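August, bench notes, 9.40 in the morning

Picked up the block sorting again after Umesh's note, which says the new layout "speaks for itself". I have my doubts. Layouts don't speak, and last time one was supposed to I spent an afternoon moving shapes about while Manuela told me I had it backwards.

The claim, as I understand it from the Altimstead write-up: if you put the blocks down by colour first, people see the colour groups straight away and only afterwards notice that the shapes inside a group don't match. Umesh wants to build the whole Skivolier sorting task on that. Fine, but the write-up rests on 21 tries, most of them by people who already knew what we were after. Orathai did 5 of them herself.

Points I'd want settled before we cut any more wood:

Shape. A short cylinder and a star with rounded points are easy to tell apart from the side. From straight above, at arm's length, I'm less sure. The yellow one is worse. Cayetano calls it a hexagon, Thanakorn calls it an octagon, and the drawing calls it "poly". Somebody pick one.

Spacing. Are the pairs meant to touch? The instructions say "together". Touching and near are different things to a person sorting, and I'd bet half of Umesh's effect is blocks being pushed up against each other and has little to do with colour.

Board. I still think the grain is a nuisance. The seams run right across and give you ready-made bands, so people may start lining things up along them without being asked. Cayetano says I'm imagining it. Could be. Try it once on a plain painted board and I'll shut up.
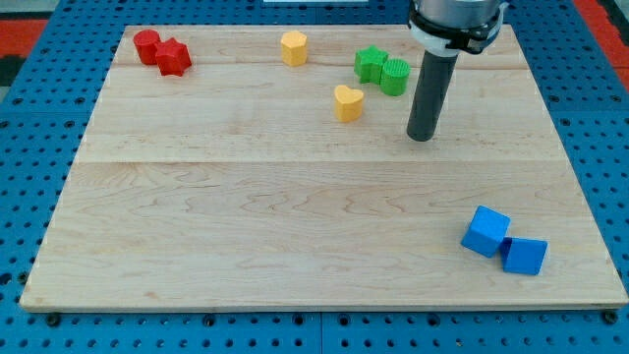
Shadows are the other thing. I raised this with Orathai and she said the room light is the room light. True, but if we're going to compare mornings with late afternoons then the lamp needs to stay put and the blind needs to stay down. Neither is written anywhere in the Driltus sheet.

11.15. Manuela read the above and says I'm being unfair about the 21. She points to the longer run, 81 tries, which I hadn't seen. Asked for the raw sheets. She has a summary. I'd like the raw sheets.

To do: ask Umesh for the starting positions in writing. Get the yellow block named. Find out if Tanasarn can lend us 2 painted boards, matt if they have them. Leave the fasteners along the front edge alone, Thanakorn.

Still not convinced, but will run it his way first.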